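Projects > Hattar > Reports > Second period

Hattar hand-held gripper – progress report to the Brullton small grants fund
Trondalcombe shared workshop, 29 November 2020

Status. The second gripper is assembled and in use. The first was retired in October after the left inner arm cracked at the pivot. Grant money spent to date is 900 of the 1621 awarded. The remainder is reserved for the motor drive and a replacement power supply.

Mechanism. The jaw runs on a parallel linkage with four arms, printed in black. Each pivot now has a brass bushing. On the first unit the screws ran directly in the plastic and the holes went oval. The larger bushings are at the outer links, where the side load is higher. The central block is still printed in two halves and screwed together, as the one-piece version would not come off the printer bed without warping.

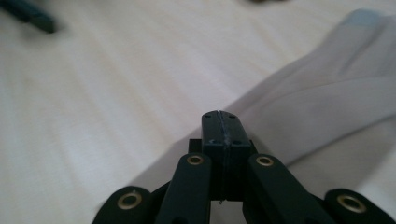

Handling trials are limited to cloth for this period. Folded and draped pieces are picked up by hand-operating the tool, and each attempt is logged as held, slipped or missed. The log stands at 80 attempts. Slips are mostly on thin fabric, when the jaw closes on a single layer. A softer pad is being printed for comparison – same outline, different filament.

Open items. The seam on the block needs a better fit. Filing the mating faces helped on the test pieces but takes too long to repeat for every copy. Play in the linkage has not been measured properly; the dial gauge at Trondalcombe is shared and was booked out for most of the period. The Prarkness bearing order arrived incomplete and 3 packets are still outstanding.

Next period. Fit the motor drive, repeat the cloth trials under power with the same log sheet, and issue the drawings to the fund. No change to the budget is requested.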